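12/25/24

Too full to sleep, so I'm writing this in bed with a mint tea balanced on my knees, which will end badly. The whole house smells of sprouts and blown-out candles.

Ngọc Diệp came at 2, with her hair still damp and a tin of the coconut biscuits I've been dropping hints over since August. She'd walked the entire way because there are no buses today (of course there aren't, I'd completely forgotten to warn her) and she marched straight into the kitchen and took the potatoes off me. Quite right too. I'd been boiling them to soup while I hunted for the good gravy jug.

We never found the jug. Gravy went in the teapot and poured beautifully, and I may never go back!

Mum rang in the middle of the carving, so she got propped against the cruet and had dinner with us, sort of. She wanted to see the bird. Then she wanted to see the bird from the other side. She thinks I overdid it and she's probably right, the breast was a bit dry, but the legs were lovely and the stuffing was the best I've made. Must remember: more sage than you think, and the onions done really slowly the night before.
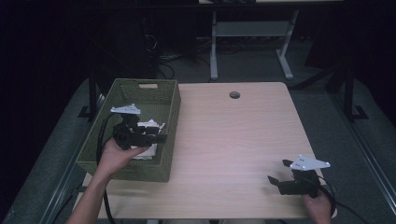

After pudding we got the big jigsaw out, the one of the harbour at Uleck that I picked up at the church sale. The leaflet inside says the harbour wall was built in 1637, and I read this out as though anybody had asked. We did the edges and most of the boats and then hit the sky, which is just grey, all of it, a great slab of grey. Ngọc Diệp says you have to sort sky by shape. I say you have to have another sherry. We tried both methods and got maybe a hand's width done between us.

Presents were small this year, as agreed, and I stuck to it for once. She gave me a pair of thick walking socks and a secondhand book on Bilgin, with somebody's pencil notes all the way down the margins. I've already read more of the pencil than the print. Whoever it was had a furious opinion about the ferry timetable. I gave her the blue scarf, the one I unpicked twice, and she kept it on through the washing up.

She left while it was still dry, with half the pudding in foil and the rest of the cheese I can't be trusted with. I rang Mum back and we talked for ages, mostly over whether my cousin will really move to Drornari in the spring or just keep saying so.

Cold turkey and pickles tomorrow. I must soak the roasting tin before I go to sleep, and I already know I won't.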